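About Greltside

Greltside is a cooking school for people who live with one power point and not much bench. We started in October, in a rented room with white walls, after Doina Shehu got fed up with recipes that begin by assuming you own an oven.

We don't trust most kitchen gear, and that includes the gear we teach on. The stacked electric cooker is a fair case.

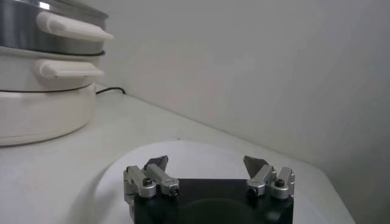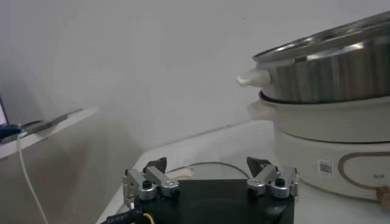 Steel pot, white section underneath, side handles.

The boxes these things come in tend to promise a full family dinner from one cord. We have our doubts. Steam is fine for greens and fish. It does very little for a potato if you're in a hurry, and anyone who tells you a stacked cooker will brown an onion properly is probably selling stacked cookers. We teach what they do well and say so when a frying pan would be better.

What we teach

The main course is called Usier, after the street Doina grew up on. It runs for 14 lessons. You'll do rice, soups, dumplings, steamed puddings and a few things that don't work, so you know what failure tastes like before you try it on your flatmates. The short course, Fikton, is one long afternoon on cleaning and looking after small appliances. It's duller than it sounds but it fills up.

Our recipe file has 131 entries. We used to have more and threw out the ones that needed a second appliance halfway through. The Babić dumplings survived after a long argument over the dough.

What we don't do

We don't sell cookers or take money from people who make them. We don't hand out certificates, because we can't think who would want to see one. We won't tell you that steaming will change your life or the colour of your skin.

Is it worth it?

Maybe. If you already cook most nights, the library has decent books and they're free. If you've got a cooker still in its box, come to a trial lesson, which costs $40, and decide afterwards. Bring an apron and a container with a lid that fits.

Page last checked 28/01/2024.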